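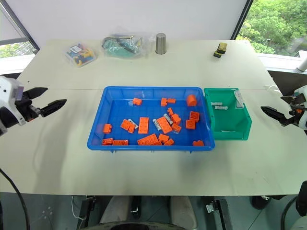 Vilen Work Table

Home > Furniture > Tables > Classroom and workroom > Vilen

Product code: VILEN-W
Sold by: Isteson
Top colour: white
Lengths: 1,338 mm (standard) and 1,569 mm (long)
Guarantee: five years on the frame and top
Delivery: flat packed, to a ground floor door

Overview

The Vilen is a fixed-height table with a plain white top and a steel underframe. It is made for rooms where the same table gets used for several jobs in a day: schools, clubs, repair rooms, packing benches and church halls. It doesn't fold and it has no drawers. If you need a table that can be put away in a cupboard every evening, look at the Kirui folding table, listed in the same section.

We have sold the Vilen in one form or another for several years. The present version has a thicker top than the old one and a different fixing at the corner of the frame. Parts for the old version are still available, but the legs can't be swapped between the two.

The top

The top is a single board with a smooth white surface on both faces. The edges are sealed with a white strip, rounded slightly at the corners. White was picked because small dark or coloured parts show up well on it, and because replacement tops can be matched years later without trouble. We are sometimes asked for a wood-effect finish. We don't make one.

The surface has a low sheen. Under a strong overhead lamp you will get some reflection, which can be tiring for close work such as sewing or soldering. A cutting mat or a sheet of felt deals with this.

The top will stand up to ordinary knocks, pencil, poster paint, PVA glue and most inks. It is not heatproof. A hot glue gun or a pan straight from the hob will mark it, and the mark will be permanent. Craft knives will also cut through the surface if they are used without a mat.

The frame

Four square legs are joined by rails on all sides. The long rails are set back from the edge of the top so that a person sitting at the table doesn't catch their knees. There is a clear gap of 86 mm between the edge of the top and the rail on the long sides, enough for most clamps and vices. The short sides have a smaller gap and are not meant for clamping.

Each leg has a screw foot with a plastic base. These take up small differences in the floor. On very uneven floors, such as old flagstones, you may need to put something under one leg as well.

The frame is powder coated in light grey. Touch-up paint is sold separately in a small bottle with a brush in the lid.

Choosing a length

The standard length seats two adults side by side, or three small children. It fits most box rooms and will go through a normal doorway on its side once put together. Measure the turn at the top of the stairs if it is going up; the legs come off easily enough, but people tend to find this out halfway up.

The long version has the same depth and the same legs, with an extra rail under the middle of the top. Choose it if you will be putting anything heavy in the centre, such as a sewing machine or a printer. It can't be carried comfortably by one person.

Two tables can be pushed together end to end and joined with the linking plate. The tops line up if both tables are the present version. An old table next to a new one will leave a small step.

Putting it together

One person can do it, though it is easier with two. Everything needed is in the box apart from a cross-head screwdriver.

Lay the top face down on a blanket or on the flattened carton. Screw the corner brackets in loosely. Fit the rails to the brackets, then the legs, and leave every bolt finger-tight until all four legs are on. Tighten the bolts in turn, going round the frame twice. Stand the table up and adjust the feet.

If the table rocks after the feet have been adjusted, slacken the bolts on one short side, press down on the top and tighten them again. Most wobbly tables we hear about have had one corner done up fully before the others were in place.

Check the bolts again after a month of use. In schools, once a year is enough after that. Nassoro Swai in our workshop suggests doing the round in March, well clear of the end of term.

Cleaning

Wipe with a damp cloth and a little washing-up liquid, then dry. For felt pen, use a soft eraser block and light pressure. For dried glue, soften it first with a warm wet cloth and lift it with a plastic scraper. Don't use scouring powder or wire wool, which take off the sheen and leave a patch that picks up dirt.

Bleach won't harm the top if it is well diluted and rinsed off. Left on overnight it may turn the edge strip yellow.

Accessories

Linking plate. Joins two tables end to end. Comes with screws.

Zisodex edge rail. A low lip that clips along one long side to stop pencils and small parts rolling off. It can be taken off without tools. Fits both lengths, but the long table needs the long rail.

Cable tray. Hangs from the rear rail. Holds a normal extension lead.

Castor set. Four wheels, two with brakes. They replace the screw feet and make the table a little higher, so check it against your chairs before ordering. We don't recommend castors on the long version where young children are about.

Spare feet. Sold in pairs.

Bins, trays and other containers are not included with the table. They are listed under Storage.

Common questions

Can it be used outdoors?
For an afternoon, yes. The board will swell if rain gets into the screw holes underneath, and that isn't covered by the guarantee.

Can I stand on it?
No.

Can the legs be cut down?
They can, but you lose the screw feet, and the guarantee on the frame ends. We sell a shorter leg to order for nursery use. Ask for it when you place the order, as we can't exchange legs afterwards without charging for the carriage.

Can I drill through the top for a vice or a lamp?
Yes, as long as you keep clear of the corner brackets. Seal the inside of the hole with varnish or a dab of wood glue to keep damp out.

Is the top reversible?
Both faces have the same surface, but only the underside is drilled for the brackets. You can turn it over if you don't mind the screw holes showing and are willing to drill new ones.

Guarantee

The frame and top are covered for five years from the date on your invoice. This covers the coating lifting, welds failing and the edge strip coming away in normal indoor use. It does not cover heat marks, cuts, water damage or tables that have been altered. Feet and castors are treated as wearing parts and are covered for one year.

To make a claim, send a photograph of the fault and your invoice number. You won't usually need to send the table back. In most cases we post a new part.

Delivery and returns

Tables are sent on a two-person van and left inside the ground floor door. The driver will not take them upstairs or remove packaging. Please check the corners of the carton before signing. If one is crushed, write that on the delivery note, even if the top looks sound.

Unused tables can be returned in the original carton within the period given in our terms. The cost of collection is yours unless the table is faulty. Tables with cut legs or drilled tops can't be taken back.

Ordering for schools and groups

Orders of several tables can be delivered on one pallet. Tell us if your entrance has steps or a narrow gate. Schools may order on account once a form has been completed. For quotes, write to Arvid Sandberg at the sales desk, giving the lengths you need, the delivery address and whether you want linking plates.

Page last updated 19/08/2018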